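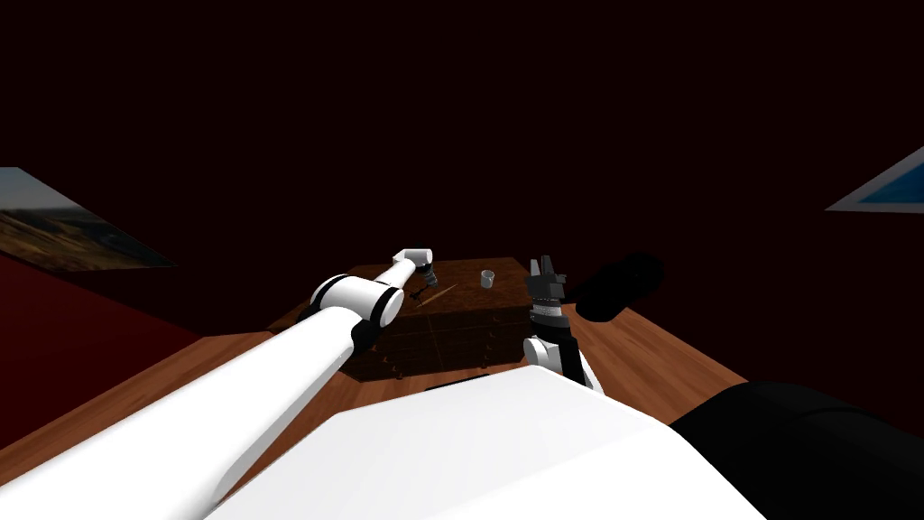
A dark brown wooden box on the table.

Household paper and how long to keep it

The purpose of this post is to set out the arrangement now in force in our household for the keeping and disposal of paper. Several readers wrote in August to ask for it after I mentioned that the hall cabinet had been emptied. The arrangement is a private one. It is offered for information and should not be taken as legal or tax advice.

The cabinet held papers going back almost 30 years. They included bank statements, instruction books for appliances long since given away, school reports, and the complete correspondence with Gerik, the firm that replaced our roof. No order had been applied to any of it. When the insurer asked for proof of the roof work last winter, the search took two evenings and the document was found inside a road atlas.

Papers are now divided into what is kept for good, what is kept for a term, and what is not kept. The first group is small. It covers birth and marriage certificates, the deed to the house, wills, military discharge papers, and the final statement on any loan that has been paid off. These are held in one folder on the upper shelf, with copies at my sister's house in Rillard.

The second group causes most of the difficulty. Tax returns and the records that support them are kept for seven years in this household, although a shorter term would often be enough. Receipts for work on the house are kept for as long as we own it. Pay stubs are held until the yearly wage statement has been checked against them. Warranties stay until they expire, with the sales receipt stapled to the front. Each folder carries on its cover the year in which it may be destroyed, written in pencil, as terms have been known to change.

Utility bills are read, paid and shredded after 3 months. The water bill is an exception. We had a dispute with the Brumix water office over a faulty meter, and it was settled only when we were able to produce every bill from the period in question. Water bills are therefore kept for two full years.

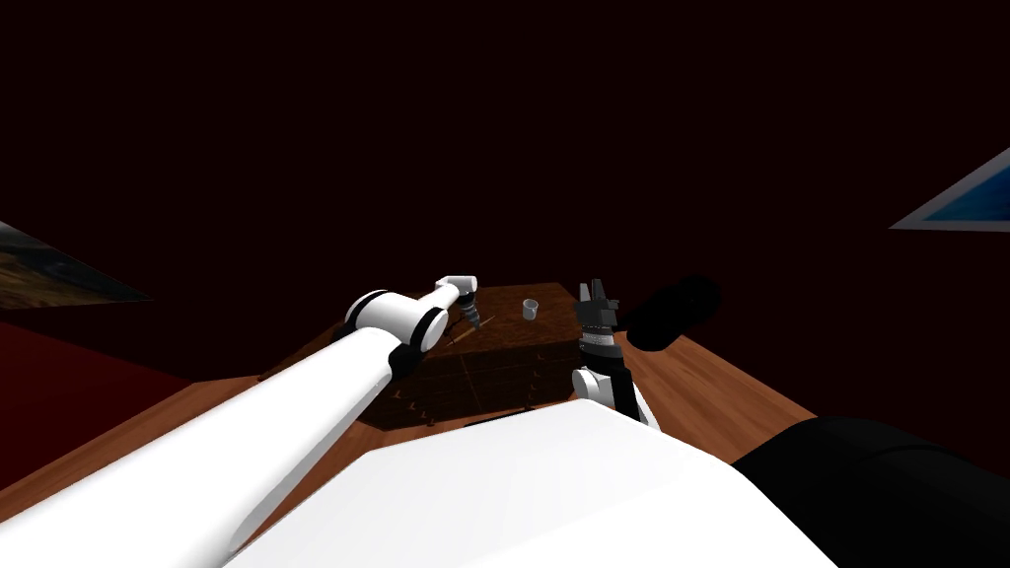
Hafiz Wijaya wrote to say that he considers the shredding of utility bills to be premature, and that he keeps his own for as long as he keeps the tax return for the same year. His view is a reasonable one. A person who claims part of the home as an office would be well advised to follow it, and I have added a line to our own list to that effect.

Letters have been left outside the arrangement. I attempted to apply a rule to them and abandoned the attempt on the first afternoon, having read the same postcard from my father four times. They are in a suitcase under the guest bed and no term has been set.

With regard to scanning, our practice is cautious. Receipts printed on thermal paper are scanned promptly, as the print on several of ours had faded to nothing. Certificates are scanned but the originals are retained. File names begin with the year, followed by the sender and the subject. Earlier attempts at a more detailed system lasted 20 days.

Sharon Lema has asked whether the list of terms could be made available in a form suitable for printing. It will be posted here once the section on medical bills has been revised. Those papers are being held in full for the present, pending the return of one overpayment.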